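Stonbridge Open

The Stonbridge Open is a tennis tournament for men and women, played every September on outdoor hard courts in the town of Stonbridge. It belongs to the lower level of professional tennis, and most of the players who enter are at the beginning of their career or are coming back after an injury. The tournament is organized by the Clurbridge Tennis Association.

History

The event was first held in Clurbridge, on the clay courts of the Garine Club, and it was known then as the Garine Cup. The club had only 5 courts, and on rainy days the matches had to be finished under lights, sometimes close to midnight. When the club sold a part of its land, the tournament moved to Stonbridge and changed both its name and its surface. The old silver cup is still given to the winner of the women's singles. The men's champion receives a newer trophy, made after the move.

Venue

The matches are played at the Gilani Tennis Center, which stands at the north side of the town near the river. The main court has seats for up to 1,000 spectators. The smaller courts have only benches and grass banks, and there the public can sit very close to the play. Wind from the river is a known difficulty in the afternoon, and players who toss the ball high on the serve often complain of it.
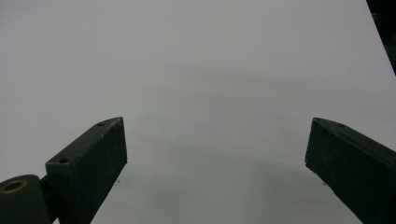
Can a player enter the Stonbridge Open without a ranking?

A player without a ranking can enter through the local qualifying event, which is held in the week before the main draw. The winner of this event gets a place in the first round of the singles.

Format

The singles matches are the best of three sets, with a tie-break at six games all. In doubles, a match tie-break is played in place of the third set. The draw for singles is made in public at the tennis center, in the evening before the first round. Players who lose in the first round of singles may still take part in doubles, if they signed the list before noon.

Records

The longest match in the history of the tournament was a men's semifinal in which the second set alone took 103 minutes. No player has won the men's singles more than twice. In the women's event, one player won the title on clay in Clurbridge and again on hard court in Stonbridge.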